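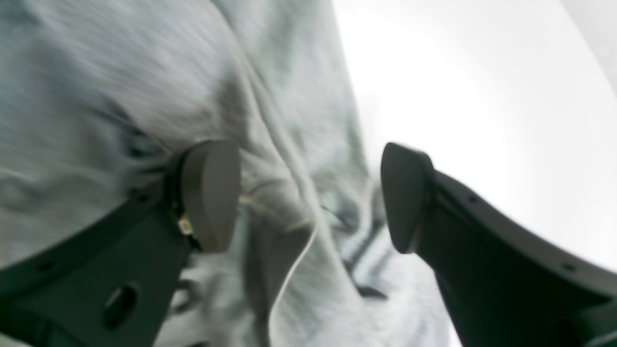

Residual Shrinkage in Cotton Knits: Summer Results from the Sturley Wash Room
Fri 16 August

The summer wash trials at Sturley closed last week, and the figures for single-jersey cotton are complete. In all, 2,421 garments went through the five-cycle protocol. Fleece and sweatshirt goods are still on the shelves and will be reported separately in October, once the conditioning room is free again.

The trials were set up to answer a complaint that comes in from uniform buyers every spring. A short-sleeved shirt passes inspection at delivery, fits the wearer, and is too short by the middle of the season. The buyer blames the laundry, the laundry blames the mill, and the mill produces a certificate showing that the cloth met its tolerance on the day it was cut. All three can be telling the truth.

Most of the length loss in plain cotton jersey is relaxation. Knit fabric is pulled lengthwise through dyeing, squeezing, drying and rolling, and the loops set in a stretched position. They stay that way until water and movement let them go back to a rounder shape. When the loops round out, the fabric gets shorter and sometimes a little wider. A garment cut from cloth that was rolled under high tension has this change stored in it from the start. Compacting at the mill takes some of it out, but the effect depends on how the compacted cloth is then handled, and a roll that is stretched again on the spreading table will lose part of the benefit.

Felting plays no part here. Cotton does not have the scales that lock wool fibers together, and the habit of describing every shortened garment as "felted" confuses two separate problems. The fiber itself hardly changes length in the wash. The fabric does.

Method

Garments were marked with thread at three points lengthwise and three across, laid flat without tension, and measured after a full day in conditioned air. They were then washed on a normal warm cycle with the Vavard reference powder and dried by one of two methods: tumble drying for 60 minutes, or flat drying on mesh racks. Measurement was repeated after the first, third and fifth cycles. All loads were made up to the same dry weight with plain cotton ballast. The Flotamau front loaders were used throughout — the older top loader was kept out of the trial after its fill valve began delivering uneven volumes.

Cloth came from two suppliers. The Lu lots were 92 percent cotton with the balance in elastane. The remaining lots were all cotton, in three weights. Only solid shades and heathers were included, and anything with an all-over print was set aside because the ink film holds the loops and gives a misleadingly good result.

Length and width

Flat-dried garments lost most of their length in the first cycle and changed little after that. Tumble-dried garments lost more in the first cycle and went on losing through the third. By the fifth, the curve was level in every weight. This agrees with earlier trials and supports the usual advice that one wash tells the buyer very little, while three tumble-dried cycles give a usable figure.

The gap between the two drying methods was wider than expected in the lightest cloth. In the heaviest it was small. Dryer action matters more than dryer heat in this range: when loads were run on low heat with the same tumbling time, length loss came down only slightly. Reducing the tumbling time and finishing on racks brought it down a good deal further.

The elastane lots held length better than the all-cotton lots of the same weight, although they also pulled in across the width. A buyer who looks only at length would pass them. A wearer would probably notice the chest first. Buyers writing a specification for these blends should state a limit in both directions, and the limit across the width should be the tighter one. We suggest 2 percent.

Skew

Side seams that travel toward the front of the body after washing are a fault of yarn twist. Single yarn that has not been steamed or otherwise balanced tries to untwist when wet, the loops lean over, and the whole tube of fabric turns. Feeder count on the knitting machine adds to it. The fault is easy to miss at inspection, where garments are pressed and folded to look square.

Skew was measured at the hem on each side and averaged. Open-width finished cloth was consistently better than tubular. Heathers did as well as solids in the same yarn, which settles one question raised last year. Heavier cloth skewed less, as a tighter loop has less room to lean.

There was one procedural problem. Garments taken out of the dryer and left in a heap before measurement gave scattered readings, and these readings had to be repeated after re-wetting and flat drying. The procedure sheet now says that each piece is to be shaken out once, laid flat, and smoothed by hand from the center without pulling. Creases that remain after smoothing are left alone. Pressing before measurement is not permitted under any version of the protocol, and results from outside wash rooms that press first should not be compared with ours.
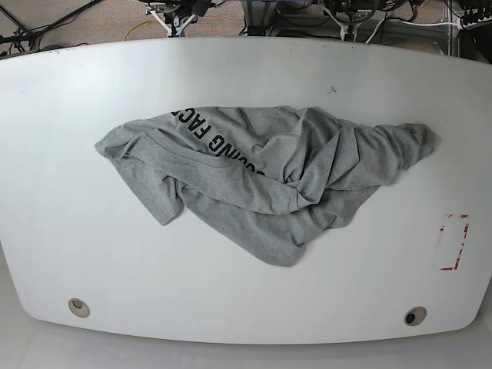 A reader at one of the contract laundries objected to that last point when the draft results were circulated, writing that no customer ever wears a shirt unpressed and that a figure taken from a creased garment has no meaning in service. The same reader asked that a pressed measurement be recorded alongside the relaxed one, with both printed in the table.

The objection has some weight. A pressed shirt does measure longer, and the difference can be enough to move a borderline lot from fail to pass. The trouble is repeatability. Two operators with the same press and the same garment will get different lengths, depending on how firmly the hem is drawn down before the head closes. The relaxed figure is less flattering and far steadier. A second column will be added to the October sheets for information only, and acceptance will stay on the relaxed figure.

Changes to the specification sheet

The next issue of the buyer's specification sheet will carry four changes. Length and width limits will be stated separately. The number of cycles before measurement will be given as three, with tumble drying, unless the contract calls for rack drying. Skew will be reported as a distance at the hem together with the garment length, so that small and large sizes can be compared. Printed garments will be measured on an unprinted panel wherever the design leaves one large enough.

Cut lengths need attention too. Several makers add an allowance to the body and leave the sleeve pattern alone, and the result is a shirt that washes down to the right body length with sleeves that ride up. The allowance should be worked out for each pattern piece along its own grain. Neck rib is a separate cloth with its own behavior and should be tested in the finished garment, attached.

Retained samples from the jersey trial will be kept in the Sturley store until the fleece work is reported. Requests for the full tables should give the lot number and state whether tumble or rack figures are wanted.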